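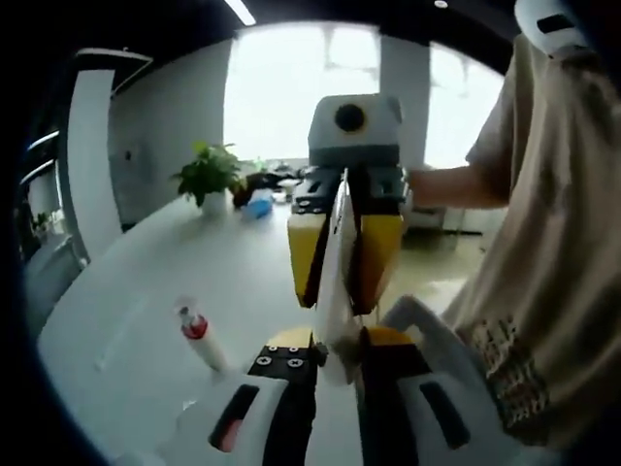
4 min read

Do Brain Games Make You Smarter?

Maybe you have seen an ad like this one. A kid taps some colored shapes on a tablet, a light bulb pops up over her head, and a voice says, "Train your brain and get better at everything!"

Everything? Really? Spelling and soccer and remembering your lunch?

When somebody makes a promise that big, it's a good time to slow down and ask some questions. You don't need to be a grown-up to do it, and you don't need to be rude.

What the games say they do

Let's use a game called Pretden. It has 3,000 puzzles. In one of them you watch a row of cards flip over, and then you tap them in the same order. The game gives you a score, and if you play every day the score goes up.

The people who sell Pretden say the rising score shows your memory is growing. Hmm. It shows something, for sure. But what?

Think about jump rope. If you jump rope every day in June, you will probably be better at jumping rope by the end of it. Would you also be better at swimming? You might be a little less puffed out. You still wouldn't know how to do the backstroke.

Scientists have a name for this question. They call it transfer, and it means "does practice at one thing help you with a different thing?" Lots of them have tested brain games to find out. Again and again, they see that players get better at the game they play and at games that are very much like it. Getting better at reading or math or paying attention in class is much harder to find.

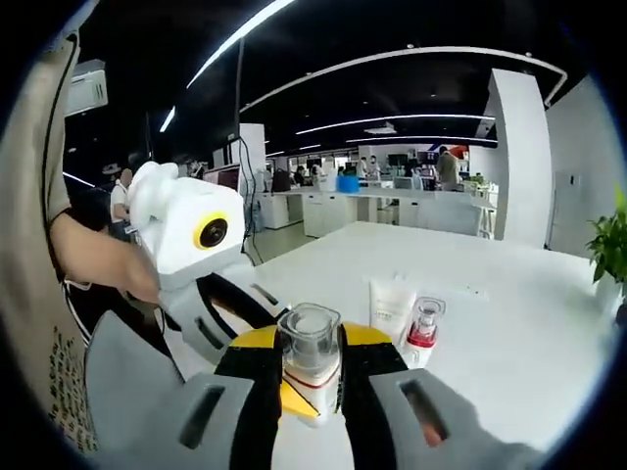
"But it worked for me!"

Lerato Nel is in fourth grade. She played a word game called Gustoswood all through the school year, and by the end she could read longer books than before. So the game did it, right?

Well, what else happened to Lerato that year? She went to school. She had a teacher who read to the class. She got a whole year older. Kids who never opened Gustoswood were reading longer books by then too.

To be fair to the game, you would need 2 groups of kids who are alike in most ways. One group plays the brain game. The other group does something else for the same amount of time. Then everybody takes the same reading test, and the test can't be part of the game.

Ask to see that. If an ad says "500 kids loved it," remember that loving a thing and learning from it are different. I love popcorn. It has never taught me any spelling.

Questions to ask an ad

Who is saying this, and do they get paid if I believe it?
Better at what? Can they name it?
Who did they compare the players with?
Who ran the test?

So should you quit?

No! If you like a puzzle, play it. Puzzles are fun, and fun is a fine reason to do something. But if you want to get better at reading, read. If you want to get better at fractions, you will have to do some fractions. Sorry.

And if you read this page and thought, "How does she know?" then good. Go and check.

By Remedios Sison

More for curious kids
Does Everybody Have a Learning Style?
Why Do We Forget Things Over the Summer?
Is It True We Only Use Part of Our Brains?
How to Spot a Sneaky Chart
Can You Learn in Your Sleep?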